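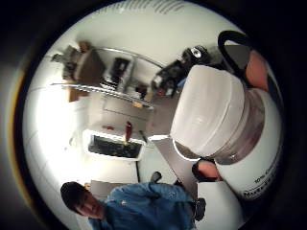

About the group

Mevora is a small research company in Puruncombe. We study how a robot can learn to handle everyday things from people who show it how, using a gripper held in the hand. We do not build robots and we do not sell them. Our work is the method: how to record a demonstration, how to decide if it is a good one, and how to turn many of them into a policy that still works in a kitchen it has never met.

The company was started by Ákos Halász and Mei-kuen Kwan, who had both worked before on industrial arms that repeat one movement all day. They wanted to work on the opposite problem, where the movement is never the same twice. Today we are a team of 14, with engineers, two statisticians and several people who mainly make demonstrations. Our rooms are in a former school building from 1967, and the kitchen is the part of it we use most.

What we work on

Our main subject at this moment is the lidded tub. This sounds very narrow, and visitors often smile when they hear it. But a tub is a difficult thing for a gripper. It is round, so the fingers touch it only on a small area. It is often held on its side, with the lid facing one way and the body going another. The walls can let some light through, and then the camera has trouble to find the border between the plastic and what is inside. When a tub is close to the lens, it hides a large part of the room, and the room is what the software uses to know where the gripper is.

The last point became our main research question. A wide fisheye lens sees almost everything around the hand: ceiling, shelves, cupboards, worktop, and also the person's own fingers and sometimes the face. From this we calculate the path of the gripper through the room. If a big white object covers half of the view, the calculation has fewer points to hold on to. For a long time we simply threw away these recordings. Suryani Purba, who joined us from a mapping background, was not happy with this, and she asked how many good demonstrations we were losing.

The method

We call the method Corberg, after the street where the first version was written. The idea can be explained in a few lines.

First, every recording is divided into short pieces. For each piece we estimate how much of the view belongs to the held object and the hand, and how much belongs to the room. The held object moves together with the gripper, so it must not be used for finding the position. Earlier we used a fixed mask, drawn once for all recordings. Corberg makes a new mask for each piece, and it can grow or shrink with the object.

Second, we keep the parts of the room which are near the border of the lens. They are strongly bent, and many programs prefer to ignore them. We found that ceiling vents, shelf rails and cupboard edges are very useful there, even when they look like curves, if the lens has been calibrated with care. Calibration takes us 20 minutes for each gripper and we repeat it every time a lens has been removed.

Third, each piece receives a confidence value. A piece with low confidence is not deleted. It is given less weight in the training, and the policy learns from the clear pieces before and after it.

What we found

We tested the method on a set of 174 demonstrations with tubs, jars and boxes, all of them rejected by our older process. The position of the gripper could be recovered well enough for training in the greater part of them. The policy trained with these recordings was better at turning a tub from its side to standing, and it was less often confused when the lid came directly in front of the lens.

We must be honest about the limits also. Strong light from a window is still a problem. If one side of the view is washed out and the other side is covered by the object, there remains too little between them, and the confidence value falls very quickly. Shiny lids are harder than matt ones. And the method says nothing about force: from the recording we know where the fingers were, but we do not know how hard they pressed. Tanvir Gamage is now working on this question, and we expect to write more about it after August.

One result surprised us. Demonstrations made in a kitchen full of things gave better positions than those made in our tidy test corner. Cardboard boxes on a shelf, a coffee maker, an oven door — all these give the software something to hold on to. For this reason we stopped to clear the shelves before a session.

How we make demonstrations

A session is normally one person with one gripper, in a real room. We do not write a fixed script. The person gets a task, such as "bring the tub to the worktop and put it down on its base", and does it in the way which feels natural. Mistakes are kept when the person corrects them in the same recording, as a robot will also need to correct itself.

Pao-chu Su is responsible for the sessions and for the consent of everybody who takes part. Faces can be visible in a fisheye recording, also at strange angles. Everyone who makes demonstrations signs for this before starting, and can ask us later to remove a recording. Anything we give to other groups goes first through face blurring, and Pao-chu checks the result by eye.

Working with us

We share our calibration guide and the masking code with university groups who ask for them. The recordings themselves are shared only under a written agreement. Our longest cooperation is with Kao, a small workshop that makes the finger parts of our grippers and has patiently changed their shape for us many times.

We take two student interns each year. It is useful if you know some geometry and can program, but it is more important that you like to look at recordings for a long time and ask why one of them is different. Please write to Mei-kuen Kwan with a short letter about something you have measured yourself. For questions about the method, write to Suryani Purba. Visits to Puruncombe are possible in the afternoon, from 14:00, if you tell us in advance.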